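Getting a small metal drawer cabinet back into use

By Amber Van Dijk
21 March 2020
14 shares | 2 comments

Small metal drawer cabinets collect things. Snacks, bowls, chargers and whatever was in your hand when the phone rang all end up on the top, and the drawers get so full that they stop shutting. Sorting one out takes 20 minutes if you do it in the right order.

Start with the top drawer. Pull it all the way out to its stop and take everything out, including the bits in the corners. Tip nothing back in. Put the contents in a washing-up bowl or a cardboard box on the floor and leave them there until the drawer is clean.

Look along the bottom of the empty drawer before you wipe it. Crumbs and scraps of paper show up well on a plain grey base and are easier to pick up dry. A damp cloth first will push them into the seams, where they stay. After that, use warm water with a drop of washing-up liquid, then a dry cloth. I use a Laaksonen cloth, but an old tea towel is as good.

Leave the top until last. Whatever lives up there can stay put while you do the drawer, as long as it isn't likely to roll.

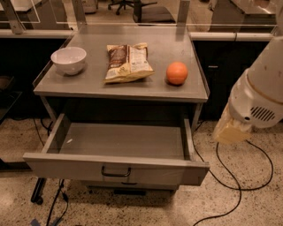
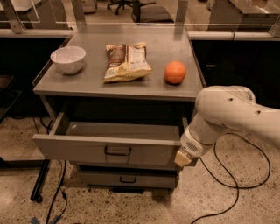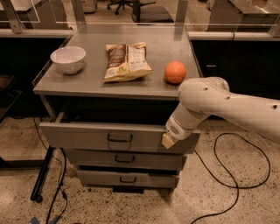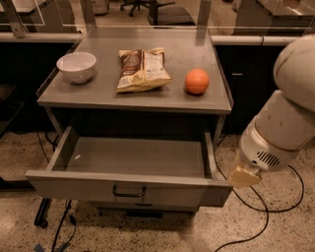

Top drawer open and cleared, with the bowl, the snack bag and the orange ball still on top.

Suha Haddad wrote in to say that she does the top first, as dust from it drops into an open drawer and she was tired of wiping twice. She shuts every drawer, does the top, then works down. If your cabinet is very dusty, her order is the better one. For a weekly going-over I still begin with the drawer.

Now decide what goes back. Opened food should go in a tin or a lidded tub in the kitchen. Unopened packets can go in a drawer if they lie flat and clear the rim when it shuts. Bowls are awkward, as a deep one will catch on the frame above. Measure the inside height of the drawer before you give it a home there. Balls and other round things need a shallow tray, or they knock against the back each time you open the drawer.

Put heavy items at the bottom of the cabinet. Open one drawer at a time, especially if the cabinet is a light one, and push it shut with a flat hand in the middle of the front. Pushing at one corner can make a worn drawer go in crooked.

If a drawer sticks, check behind it for a fallen envelope or sock before you blame the runners. Wipe the runners with a dry cloth and rub a stub of candle along them. Check that the handle screws are tight while you are there.

Last updated in September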